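Search tips and recipes
3 min read

Lining Kitchen Drawers and Shelves Without Losing Your Mind

I redid every drawer in my kitchen this August, and I have opinions now!
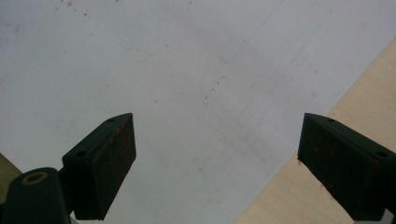

Measure the inside of the drawer at the back as well as the front (mine are wider at the back, thanks to whoever built this house), then cut to the smaller number. Wipe out the crumbs with warm soapy water and leave the drawer open overnight. I skipped that once and got a musty smell that hung around for weeks.

For the deep pan drawer I use two layers, with a few dabs of double-sided tape in the corners only. My neighbor Birdie glues hers down all over, and she spent a whole morning scraping it off with a putty knife. Tape, please!

Save your offcuts for the spice shelf, where the soy sauce bottle always drips.

We use cookies to improve your visit. Accept | Settings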